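Notebook, leachate bench, August
Kasoto household waste site, closed cell and pond

Carried over from the last entry. The pond probe is still reading high on conductivity against the grab samples, and the gap has widened. Before anyone writes to the site operator about a change in the leachate I want to know whether the change is in the pond or in the probe.

08:40. Collected both grab samples from the cool box. Bottle A is from the inlet side of the pond, bottle B from the outlet weir. Both filled to the brim, caps tight, labels legible. The sampling sheet gives the time but leaves the weather box blank. Piyumi filled in "dry, light wind, no rain overnight" from memory, and I have initialled it as her note and not the sampler's.

Let both bottles come to bench temperature before opening. Did not filter the conductivity portions. Filtered the ammonia portions through the usual glass fibre and kept the papers. The paper from A is brown and gritty, the one from B is paler with a greenish edge. Papers dried and bagged with the sheet.

09:30. Calibration of the bench meter. Zero in air fine. Low standard fine first time. High standard drifted upwards for several minutes and then settled slightly above the certificate value. Rinsed the cell, fresh pour from a new bottle of the same standard, settled on value. The old bottle has been open since the spring and had a crust round the neck. Thrown out. Anyone who used it in the last few weeks should look at their high-end readings again, and that includes me.

That could account for part of the gap but not in the right direction. An evaporated standard is stronger than its label, so the meter gets set low, so our grab readings would have been low and the pond probe would look high beside them. On second thoughts that is the right direction. Left the first sentence in so the reasoning can be followed. The size is still wrong: the crusted bottle was out by much less than the difference we are chasing.

10:15. Reran the retained portions from the previous visit on the freshly calibrated meter. They came up a little, as expected. Entered the new values beside the old ones in the bench book, old ones struck through with a single line. Please do not overwrite in the spreadsheet either. Add a column.

The probe itself. It hangs from the float on the stainless bracket that Wedance supplied with the logger. I had it brought in together with its cable and the guard. Notes on condition as received:

Guard: grey film on the outside, thicker on the downstream face. Slots partly closed. Wiped off easily with a wet cloth, no scale under it.

Cell: thin orange deposit inside, most likely iron. Did not wipe. Scrapings taken with a plastic spatula and kept in a vial.

Cable: sheath scuffed where it passes the bracket. No bare screen that I can find. Insulation test passed.

Connector: damp grease, one pin dull. Cleaned and regreased.

11:00. Put the uncleaned probe in the fresh high standard and logged it at one-minute intervals for 60 minutes. It started high and stayed high. Almost no drift. So the offset is in the probe and it is stable on the bench, which does not explain why the gap in the field has been growing.

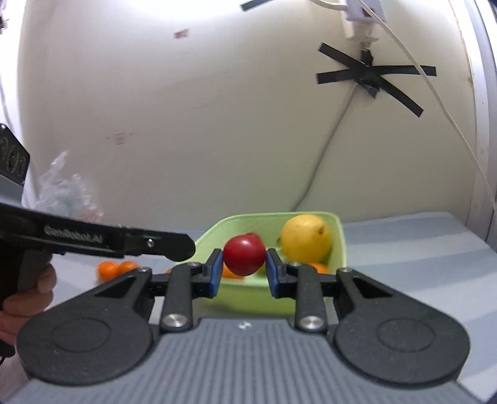
Birgit Wegener

Continued after lunch. Cleaned the cell in dilute acid for the time given in the manual, rinsed until the rinse water read the same as the tap water going in, then a final rinse in deionised. Second run in the same standard. Offset gone almost completely. What remains is inside the maker's tolerance.

The deposit was therefore the cause of the offset, or of most of it. I would have expected a fouled cell to read low. Piyumi's view is that the film is conductive and changes the effective shape of the cell, and she has seen the same on a landfill in the hills above Diệp where the groundwater carried a lot of iron. Plausible. I cannot test it without fouling a clean cell under controlled conditions, and I do not think the client will pay for that.

The widening gap would then follow from the deposit building up between visits. Checked against the cleaning record. The last entry says "probe cleaned", with no method. A wipe of the guard would satisfy those words and leave the cell untouched. From now on the entry has to say guard, cell or both, and what with.

14:20. Ammonia. Ran A and B with 2 blanks and a spiked portion of B. Blanks clean. Spike recovery acceptable, slightly on the low side. A is higher than B, as it should be if the pond is doing anything at all. The difference between them is smaller than at the same stage last year. I would not read much into it with the aerator having been off for part of the month. The operator's log shows the aerator stopped and restarted but gives no reason for either.

Chloride on the same portions for comparison. Chloride passes through the pond unchanged, so A and B ought to match, and they do within the method. It also sits in line with the previous visits. That is the strongest evidence so far that the leachate has stayed much as it was. If the strength had risen as far as the probe record claims, chloride would have moved with it.

15:10. Downloaded the logger. Three observations on the record.

1. The conductivity trace climbs steadily with no steps. A real change after rain normally shows as a dip and then a slow recovery. There are small dips on the two wet spells, sitting on top of the climb, so the probe was still responding.

2. The level trace is clean apart from one flat section overnight, when the float had probably caught on the ladder again. The chain needs shortening. Reported after the spring visit as well.

3. The logger clock is an hour behind the site office clock. Someone has left it on winter time. I have not corrected it. Correcting it in the middle of a record does more harm than the error, and it should stay on winter time all year in any case. Sampling sheets to state which clock was used.

Applied a straight-line correction to the conductivity record, zero at the last known good comparison and the full bench offset at removal. Corrected trace lies close to the grab samples except at the beginning of the month, where it is a bit low. The deposit may have built up faster early on. A straight line is the simplest thing I can defend. The uncorrected record stays in the folder with the suffix raw.

15:50. Borehole samples. These came in the same box and are a separate matter, noted here only to say they exist. The downgradient borehole was purged for 3 volumes before sampling, stable on all field readings. The upgradient one recovered slowly and was sampled short. That is written on the sheet and must be carried through to the table as a footnote. It was missed off last time and the reviewer at Brulovel picked it up, quite properly.

Both are in the fridge, lower shelf, left side. Metals portions are acidified. Do not open the unacidified bottles until the alkalinity is set up.

Comments on the draft letter to the operator. The present wording is "a marked increase in leachate strength". This should come out. Suggested replacement:

"Continuous conductivity readings from the pond rose during the period. Bench examination found a deposit in the probe cell which accounts for most of the rise. Chloride and ammonia in the grab samples show no comparable change. The corrected record is attached together with the original."

Piyumi would add a sentence on the aerator. I agree, provided it asks for the dates and reasons and does not suggest a fault. We have no oxygen readings for the hours it was off.

Added later by P. Kanagaratnam: went through the high-end readings taken with the crusted bottle. Only the pond samples and one set of road drain samples are affected. The road drain results are far below the high standard and the correction vanishes in the rounding. Pond results amended in the new column. I have written the opening date on the new bottle and on the spare.

Also, the vial of scrapings dissolved with a faint yellow colour and gave a strong positive for iron on the strip test. Manganese not tested. There is enough left for one digestion if the budget holder agrees.

To do

Refit probe with clean cell, take a grab sample beside it at the moment it goes in, and another before leaving site.
Shorten float chain.
Ask Wedance whether the cell can be supplied with a wiper, and whether the existing bracket would take it.
Cleaning interval: propose every second visit for the cell, every visit for the guard. Review once there are a few comparisons to look at.
Replace the sampling sheet with one that has no optional boxes for weather or clock.
Alkalinity on both boreholes, first thing tomorrow.
Order high standard in the smaller bottles.

16:45. Acid bath emptied and neutralised, probe capped with the storage solution in the cap. Meter left on charge.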